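Ollent Opens Its Practice Bathroom to Anyone Who Wants to Learn the Craft of Cleaning

Free Monday sessions begin with the most ordinary object in the house, a folded towel

2025-05-26 — Ollent, the household skills workshop that many of our neighbors know from its ironing and mending evenings, is delighted to announce that its practice bathroom is now open to the public. Until now the room was used only by people enrolled in our ten-week housekeeping course, and we have been asked so many times, and so nicely, whether others might come in and have a go that we finally ran out of reasons to say no.

The idea for the room goes back to March of last year, when our founder, Şükran Demirtaş, was teaching a class on bathroom cleaning with a whiteboard and a stack of handouts. People took careful notes and then went home and wiped their sinks exactly as they had before. She decided that the next group would learn standing up, at a real vanity, with a cloth in front of them.
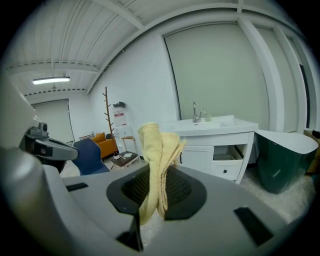
Defne Ersoy
Press and Community, Ollent

The first session is given over to the towel and the sink, and we know how that sounds! But a terry towel folded well gives you several clean faces to work with, and most of us grew up bunching it into a ball and using the same damp corner for everything. Participants learn to fold, wipe, turn and fold again, beginning at the back of the basin behind the faucet and working toward the front edge. The faucet itself comes last, with a dry part of the cloth, and people do tend to linger over it. Chrome is very rewarding that way.

"I have cleaned bathrooms for 23 years, in hotels and then in private homes, and I still like the moment when the faucet comes up bright," said Şükran Demirtaş. "I wanted a place where a person could practice that without worrying about whose bathroom it is or who is waiting outside the door."

We have tried to keep the place feeling like somewhere a person might live. A white vanity with a rectangular basin is the main workstation, and there is a toilet beside it for the later lessons. There are chairs to sit in as well, among them an orange armchair that has become the most contested seat in the building, and a tall wooden coat rack with pegs for your jacket. Small things such as cups and bottles are left out on purpose — a bare counter is easy to wipe, and very few of us have one at home. Learning where to put the cup while you clean under it, and remembering to wipe the bottom of the cup before it goes back, takes up a good part of the second session.

The fixtures were paid for through a grant of $1,000 from Karabulut, the family hardware store on our street, which also sent Selim Akgül over for two full days to help us with the plumbing. The towels come from Lastetti, whose manager, Aldo Mazza, has promised us 300 of them over the coming year, in whatever colors are left at the end of each season.

"We always have good towels in colors that didn't sell," said Aldo Mazza. "I would much sooner see them scrubbing a sink than sitting in my stockroom, and I may come to a class myself, as my wife has suggested it more than once."

Sessions run on Monday evenings and are limited to 10 people, so that everyone gets a proper turn at the basin. They are free of charge. Please wear shoes you can stand in comfortably on a tile floor, and clothes you don't mind splashing. Cloths and cleaning products are provided, and tea is served afterward, for as long as the pot holds out.
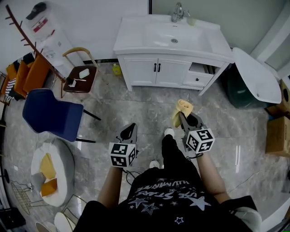
How to Take Part

Places can be reserved at the Ollent front desk or by telephone during opening hours. Children over the age of 10 are welcome with an adult. Groups from schools, care homes and employers may ask for a session of their own, and should speak to Sinan Canpolat, who keeps the calendar and will do his best to find you an afternoon.

About Ollent

Ollent teaches the everyday skills of keeping a home, from laundry and mending to cleaning and simple repairs. Classes are taught in small groups by people who have done the work for a living.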